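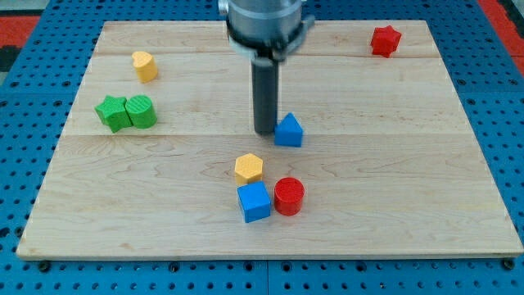 Anju Solanki wanted to know, before anything else, whether the hire price included somebody to call when the arm stopped. It did, she was told, and she signed for a term.

Her question is one that Bernadette Caron hears often. Caron runs the small firm that carries her surname, and for the past few years its main business has been the Grinano, a hire package made up of a tabletop robot arm, a perforated base, a work board and a set of shaped blocks. Colleges and training centres take it by the term. We spoke to her at the firm's workshop on 10th March, along with Maxence Masson, who looks after the software, and later by telephone to two of the customers.

"People ring up wanting to know what the arm can do," Caron said. "I ask them what the room is like. Is there a table that doesn't wobble? Who has the key? Those things decide whether it gets used."

The package costs 739 pounds a term, delivery included. For that the customer gets the equipment, a printed workbook with 11 exercises and a telephone line that is answered during college hours. Damage to the blocks is not charged for. Damage to the arm is, up to a limit of 700 pounds.

The blocks are what most visitors ask about. Caron said she had been told more than once that they made the whole thing look like a nursery. She has kept them.

"A star and a cylinder are different problems," she said. "You can turn a cylinder any way you like and it's still the same from above. With a star you have to care about the angle. A heart is worse. Students find that out in the first session and then they've got something to work on."

Masson wrote most of the exercises. The first asks the student only to bring the tool down over a block and stop short of the wood. He said it took people longer than they expected, and that he would not shorten it.

"They want to go straight to sorting by colour," he said. "I understand that. But if you can't stop above a block, you can't do anything else. I've watched people drive the tool into the board at half speed. The arm cuts out, it doesn't break, but you have to start the program again."

Asked what he would change, Masson named the set-up. The position of the board has to be entered each time it is moved, and he said the routine for doing this was slower than he liked. A new version was meant to be ready in December and was not. He would not give another date.

He was also frank about the workbook. Exercise 5, on blocks that touch each other, was rewritten after complaints. "It told you to separate them first and didn't say how. That was my mistake. There are two pages on it now."

Solanki teaches engineering at a further education college and has had the Grinano for two terms. She said the arm had stopped three times in the first month and that the telephone line had sorted it out on each occasion, once after a long wait.

"It does what they say it does," she said. "I'd like a second board, so one group can lay out the blocks and another can run the program. At the moment they queue. And the lead on the controller is too short for our tables."

She had looked at one other product, the Cendurach kit, which is sold outright. It was cheaper over three years, she said, but the college would have had to find its own repairs, and her budget is set a year at a time.

Yoon-hee Do, who runs evening classes at a training centre called Inusport, was less sure. Her students are adults, most of them already working in warehouses or on packing lines, and she said some had finished the workbook well before the end of the term.

"The early part is good for them," she said. "They see the arm every day at work and they've never been allowed to tell one what to do. By the last few weeks they were asking for heavier things, awkward things, bags. There's nothing in the book for that."

She has not renewed for the summer, but said she would probably take it again in the autumn with a new group.

Caron said she knew about the bags. The tool supplied is not meant for soft items, and a different one would put the price up. She is asking current customers whether they would pay for it as an extra. So far the answers are mixed.

She does not plan to sell the package. "If I sell it, I never see it again, and I don't learn what went wrong with it," she said. "When they come back to us at the end of term we go through every part. That's how we found out about the lead."

A longer lead is being fitted to the units as they come in. Customers who have one out on hire can ask for it by post at no charge.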